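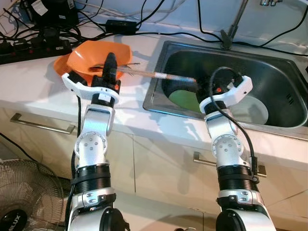
Stillico Kitchen Linens - Frequently Asked Questions

Updated April 2024. Small shop, two people, one sewing room. Read this first please, then email if you're still stuck.

What do you sell?
Tea towels, pot holders, table runners, bowl cozies. Mostly cotton, a few linen. No aprons right now. Maybe again in August, no promises.

Are the towels pre-washed?
Yes. One wash, warm, before cutting. They can still shrink a little the first time you do it at home, mostly in length. The linen ones more than the cotton.

How do I wash them?
Cold or warm, with like colors. Tumble low. No bleach on the prints, it eats the red first. Skip fabric softener, towels stop soaking things up. Iron on the back side if you iron.

What size is a tea towel?
Standard is 18 x 28 inches before hemming, so a bit under that when you get it. The Nuchit line is a square, for bread baskets. Sizes are on each listing, bottom of the page.

Which prints do you have?
118 at last update. The list goes up and down. Lemons, hens, plaid, plain stripe, the blue fish everybody asks for. When a bolt is gone it's usually gone for good, the mills don't rerun much.

Can I get the blue fish?
Sold out. Sorry. There's a wait list, link on the fish page. If we find a bolt, the list hears first.

Can you put a name on it?
Yes, pot holders and towels. Up to 30 characters, spaces count. Block or script. Type it exactly how you want it stitched, we copy and paste from your order. No returns on names, unless the misspeling is ours.

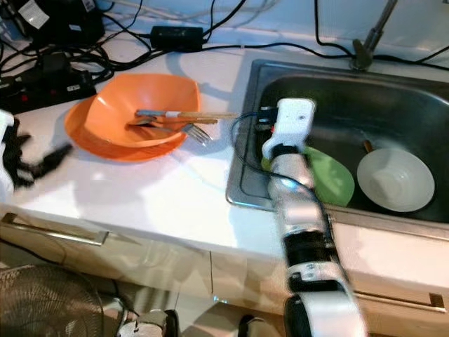 Page 2

Do accents work?
They do. Rónán Quinlan, who runs the embroidery machine, has two in his own first name and is picky about it.

Are the pot holders safe for cast iron?
For a quick lift off the stove or out of the oven, yes. Two layers of batting plus a heat-reflecting layer. Not for holding a hot pan while you look for somewhere to put it. Never use one damp. Steam burns, it comes right thru.

Can bowl cozies go in the microwave?
The ones marked "all cotton" only. Cotton fabric, cotton batting, cotton thread. Short times, don't leave it running. The Helteo cozies have a poly lining and must NOT go in the microwave. Tag says so, listing says so.

What is Grirkemance?
Name of our holiday line. Pumpkins, bats, candy corn, then snowmen and holly later on. Goes live in August. Came from a kid's drawing, long story.

Do you take custom runners?
Sometimes. Send table length and how much overhang you want on each end. If you don't send the overhang we have to write back and ask, and that puts you behind. Longest we can do in one piece is 118 inches. Over that there's a seam in the middle.

How long does shipping take?
Stock items leave in 2 business days. Names and custom, allow 30 days. Holiday weeks are slower. Tracking goes out by email, check spam.

Do you ship outside the US?
Canada only for now. Duty is on you.

Returns?
30 days, unwashed, tags on. You pay postage back. Damaged or wrong item, send one photo and the order number and we fix it, no need to mail anything until we write back.

My runner came with a crease down the middle.
Fold line from packing. Damp cloth, medium iron, gone.

Wholesale?
Yes, to gift shops and kitchen stores. Minimum is one case per print, mixed sizes OK. Ask for the sheet. Resale certificate needed before the first order.
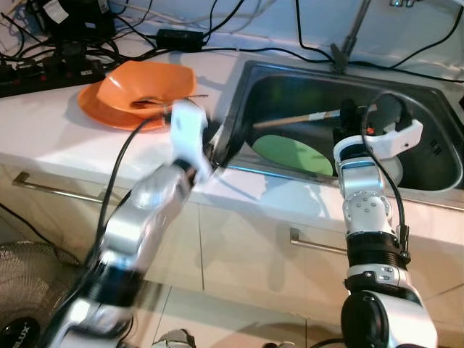
Craft fairs and pickup

Where can I see things in person?
Spring fair, booth 206, by the side door. Cards and cash. Prints at the booth are not always the same as the prints on the site.

Can I pick up an order at the booth?
Yes, choose "fair pickup" at checkout and put your last name in the notes. Bring the confirmation, phone is fine. Anything not picked up gets mailed the week after and we bill the postage.

Do you sell scraps?
By the bag, booth only. Can't choose colors.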